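Nonari packing floor – hand gripper stations, pre-shift safety checklist with comments
Area: Line 11, manual pick and demonstration benches
Completed by: shift lead, November

1. Emergency stop within reach of seated operator. OK.
2. Walkway to Drarnimer cell clear and marked. OK. Floor tape worn at the corner, replace.
3. Bench surface clear of loose parts before start. OK.
4. Finger pads seated, screws in place, covering bonded to the edge. Comment: a lifted pad edge is logged on the day it is found. Operators now handle the tool for most of the shift and should not trim pads with a knife.
5. Pivots move freely, no side play. OK.

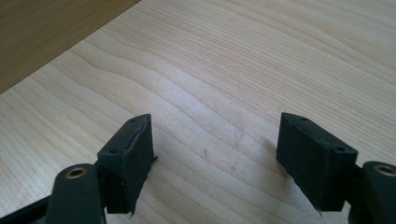
6. Pinch points. Comment: before the Solis changeover, staff packed by hand and the main complaint was wrist strain. Reports now mention thumb and forearm – add this to the job rotation review.
7. Tool weight with cable under 500 g. OK.
8. Noise at operator position, limit 80 dB. OK.
9. Training record signed for each operator. NOT OK. Two transfers from the Dela Peña site have only the old packing sign-off. Not to work at the benches until retrained.
10. Break schedule posted. Comment: the schedule still follows the old line speed. Staff asked for shorter, more frequent breaks; see work order 182.

Open items: 2, 4, 6, 9, 10. Recheck at 6:30 a.m. before line start.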